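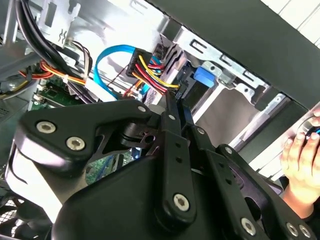

Ticket 29: Recorded demonstrations rejected on replay, chassis cell
Opened by: Yabsira Endale
Assigned to: Erlinda Soriano
Project: Drinmont
Site: Prundedora, teaching bay
Opened: Monday, June 10, 2024
Status: Resolved, monitoring
Print this ticket | E-mail this ticket

Problem

Demonstrations recorded by remote control on the chassis cell fail the replay check. The recorder (Vitgate) accepts the episode, the file closes normally, and the check then stops with "gripper command out of step with arm pose." Hand-guided demonstrations on the same arm pass. The failure was first seen after the March update of Vitgate, but remote control was little used here before then, so the update may not be the cause.

Expected: arm and gripper streams share one clock and replay within 9 ms of each other.
Observed: gripper stream lags by around 60 ms. Lag is constant within an episode and different between episodes.

Steps to reproduce

1. Start the arm in remote mode.
2. Open a new episode in Vitgate, task "cable reach."
3. Drive the gripper into the open case, close, open, back out.
4. Close the episode and run the replay check.

Log

Entry 1, Endale
Repeated the steps with the default profile. Fails. Repeated with the camera streams turned off. Fails, same error. Disk load is low in both cases. Not a bandwidth problem.

Entry 2, Endale
Swapped the leader arm for the spare. Fails. Put the original back. Ruled out the leader arm and its USB lead.

Entry 3, Soriano
Please attach one failing file and one passing file, same task. Also state whether the gripper driver is started before or after the recorder. The Luangrath driver takes its clock offset once, at start, and does not refresh it.

Entry 4, Endale
Files attached. Gripper driver is started first by the launch script. In hand-guided mode the script restarts the driver when freedrive is enabled. In remote mode it does not.

Entry 5, Soriano
Confirmed from the files. In the passing file the offset is fresh. In the failing file the offset was taken before the recorder set its clock. The lag stays the same from first sample to last, which fits. Try a manual driver restart after the recorder is up, then record again.

Entry 6, Endale
Manual restart done. "Cable reach" passes on replay. Tried a second task, holding a part upright and bringing it up in front of the plate.
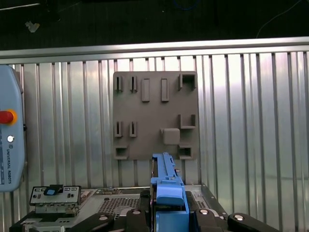

Gripper timing on the second task is harder to judge by eye than on the first, because the jaws stay closed for most of the episode. I checked it against the wrist camera instead. With the blue part held upright in the jaws and its top overlapping the lower edge of the gray plate, any slip between the streams shows up as a step in the jaw width trace while the view stays still. No step found. The teach pendant log also agrees with the recorder on the time of the close command.

Entry 7, Soriano
Good. Do not leave it as a manual step. Operators will skip it. Change to the launch script:

- start recorder
- wait for "clock set"
- start gripper driver
- enable remote mode

The wait needs a timeout. If "clock set" does not arrive, the script must stop and must not go on to remote mode.

Entry 8, Endale
Script changed and loaded on the cell. First run hung on the wait. The recorder writes "clock set" to its own log and not to standard output, and the script was reading the wrong one. Fixed. Timeout tested by starting the script with the recorder service disabled. It stops with a message and the arm stays in local mode.

Entry 9, Soriano
Run 100 short open/close episodes unattended in free space, then the replay check on all of them. No contact with the chassis for this test.

Entry 10, Endale
All 100 pass. Offsets are inside the limit.

Cause

Gripper driver took its clock offset before the recorder had set the shared clock. Only remote mode was affected.

Fix

Launch order changed as in entry 7. Vitgate left as is.

Still open

Older remote episodes carry the wrong offset. A constant shift can be corrected from the file header, but only where the header holds the driver start time. Files without it should be marked "do not train" and recorded again. Endale to sort the folder.

Related tickets
Freedrive drops out when wrist camera is unplugged
Replay check: raise limit for slow grippers?
Vitgate: episode name lost after cancel
Remote mode: leader arm drifts at rest

Prundedora Robot Support | Contact the teaching bay desk | © 2024 Prundedora | Back to top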